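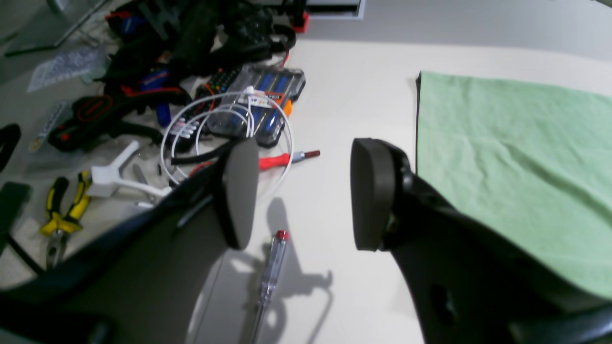

Figure 3.1 Tools, a compartment case and a coiled white cable on a white table.

Chapter 3
The Table That Does Everything

Every household owns one flat surface that was bought for a single purpose and has since been asked to perform all of them. Yours may be a dining table. It may be a door laid across two filing cabinets. Whatever it is, there is probably a screwdriver on it, and the screwdriver has been there since August.

In this chapter we look at how small things spread across a surface, and how to get them back where they live. You will need a table, a box with compartments, and a willingness to throw out the adapter for a phone you no longer own.

We begin with hand tools, as they are the worst offenders. A voltage tester with a clear body and a red cap is easy to spot on a dark bench and remarkably good at hiding on a pale one. Cables are worse. A white cable coiled over the top of a tool case means that opening the case is now a two-step job, and a two-step job is how a screwdriver comes to spend the night on the table.

The Tolden method, used throughout this book, allows 11 minutes per surface. Sort by where a thing goes next, and leave the question of what it is for the long winter evenings. Cables first, then loose tools, then the case itself.
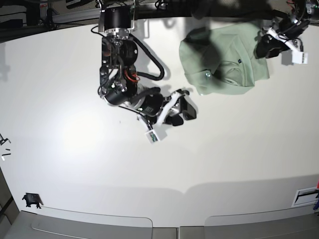

Figure 3.2 A pale green shirt, bunched up on the tabletop.

Then there is cloth. Laundry arrives at the table because the table is flat, and it stays because folding is dull. A shirt in a heap takes up about as much room as a dinner for two and is less welcome. Button it, turn it face down, bring in the sleeves, and fold up from the hem. Section 3.2 covers collars, which have opinions.

Before reading on, clear one surface in your home. Put the book down somewhere else.

1174 shares | 3 comments

floltwood_reader: The screwdriver line hurt. Mine is on the piano.

Harawira: 11 minutes? I spent that long on one drawer of batteries.

fonero: Does 3.2 cover linen shirts? Mine come out looking like a road map.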